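Welcome back, everybody – I hope the long drive out to Vuralura wasn't too hard on you. Today we stay with sorting and stacking, a subject I could happily talk about all afternoon (and some years I have).

## 1. Marking the place

Give your stack a home before you lift anything. A square of dark outline on a pale table is plenty, and a block lying over the line, like the yellow one, still needs a proper spot. 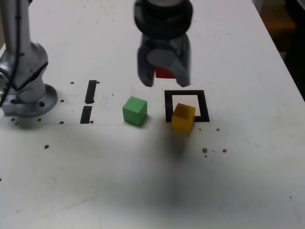
## 2. Building upward

Set the bottom block well inside the outline, then bring the next one straight down onto it. Take your time here! Keep any block you don't need yet off to the side, as with the green one, so you have room to work.
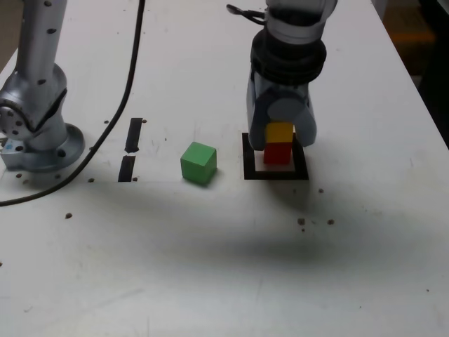
*Fig. 2. Yellow on red, inside the square.*

For next class, please read the Hollel chapter and write up your own stack in 187 words – a few more won't hurt.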